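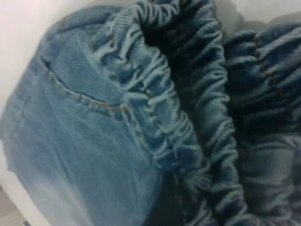 Home Forum > House & Upkeep > Laundry
Thread: How much detergent are you people using?
Started 1 August 2023

lintbrush
New tenant here in Drerton, and the proud renter of a front-load Bemeck that came with the apartment. The cap on my Skukier bottle has three lines inside it, all of them the same shade of gray as the cap. I've been filling to whichever one I can find. Now my towels feel like roofing material and there's a smell from the door seal I'd describe as "pond." Do I need more soap? My mother says more soap.

oldspincycle
Less soap. It's always less soap. Your mother learned on a top loader that used a swimming pool per load. A front loader uses a few buckets, and all that detergent has nowhere to go, so it moves into your towels and starts a family.

Two tablespoons for a full load. One if your water is soft. Throw the cap away.

pegs_and_line
Don't throw the cap away, it's a perfectly good cap for the bottle.

oldspincycle
Throw away the idea of the cap.

GrimeAndPunishment
I'm going to disagree with the less-soap crowd before they all pile in. Two tablespoons is fine for office shirts. I have a job where I kneel in things. Under-dose for a few months and you get the same stiff towels and the same pond, only now it's body oil in there. I went through this. I believed the forum. My pillowcases turned the color of tea.

Find out how hard your water is first. The city puts out a report. Mine says 201 parts per million, which is hard, and I use three tablespoons and sleep at night.

lintbrush
Looked it up. Drerton is 86. Is that a lot?

GrimeAndPunishment
No. Fine. Two tablespoons.

oldspincycle
I'd like that last post framed.

hamper_of_secrets
What I'd do to get back to zero, having moved into a place with a similarly haunted machine:

1. Run the tub clean cycle empty, on hot, with whatever washer cleaner the store has. Do it twice if the first one comes up foamy.

2. Wash the towels hot with no detergent at all. Watch through the door. If you see suds, that's the last tenant saying hello. Repeat until the water looks like water.

3. Sort by weight instead of color for a while. Jeans and sweatshirts together, thin things together. Heavy stuff in with T-shirts throws the spin off and everything comes out soggy. Turn denim inside out and zip it up.
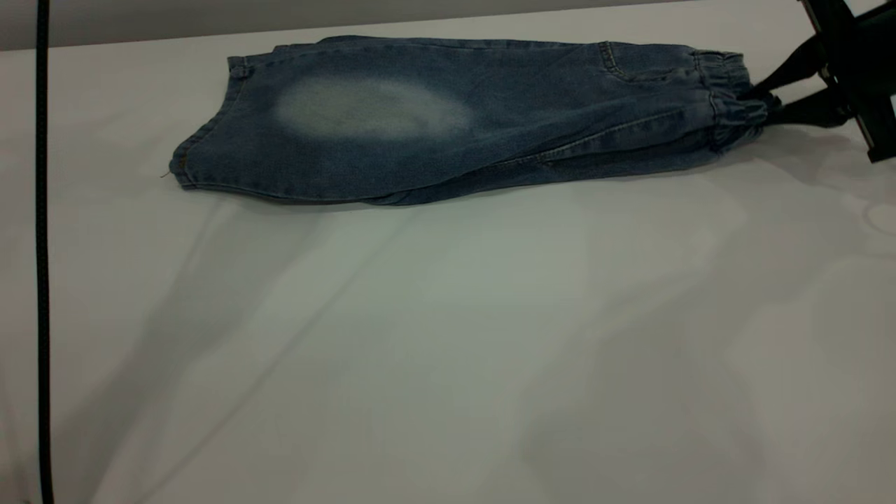 4. Wipe the door gasket, including the fold at the bottom. Bring a rag you don't love.

5. Leave the door open between loads. And the drawer. People forget the drawer.

pegs_and_line
Adding to number 4: there's usually a little drain filter behind a hatch low on the front. Put a baking sheet under it. I didn't, and I met my downstairs neighbor that way.

lintbrush
I have a hatch! I thought it was decorative.

softwater_snob
Nobody has brought up fabric softener yet, so let me. Stop using it on towels. It coats the loops and they quit absorbing anything. White vinegar in the softener drawer, half a cup.

GrimeAndPunishment
Please don't pour vinegar into a machine you don't own. My manual says the acid is hard on rubber parts, and a landlord will read you that page out loud. Citric acid has the same complaint against it, before anyone offers me that.

softwater_snob
Over 6 years of vinegar here, same gasket.

GrimeAndPunishment
And my uncle smoked until he was ninety.

hamper_of_secrets
Vinegar people and no-vinegar people have their own thread. It's 451 replies long and was locked last November. Let's not.

softwater_snob
I have been muzzled by better moderators than you.

nightshift_laundry
I worked the counter at Abou Jaoude Dry Cleaning for a few years, so here's the stuff we got asked over and over. Scroll past if you know it all.
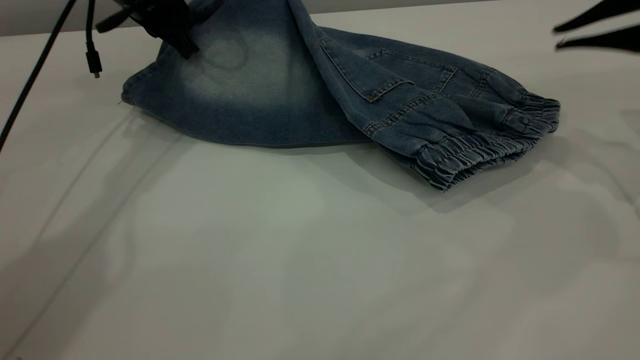 How much detergent should I use for half a load?
About a tablespoon of regular liquid, or half that if it's a concentrate. Measure it with a real spoon once or twice so you know what it looks like in the cap.

Does cold water get clothes clean?
For most things it does. Keep hot for sheets, towels and anything you've cooked bacon in.

Pods?
Fine for a full load. Too much for a small one, and you can't cut them, though I've met a man who tried.

lintbrush
Update. Four rounds of towels with no soap. FOUR. The first one looked like a bubble bath. The pond has been downgraded to "damp basement," and I dried my face this morning without losing any of it. The hatch contained a sock, a guitar pick and something I chose not to investigate.

Told my mother. She says I should have used more soap.

oldspincycle
Put her on. I've got time.

pegs_and_line
What size guitar pick? Asking for a reason.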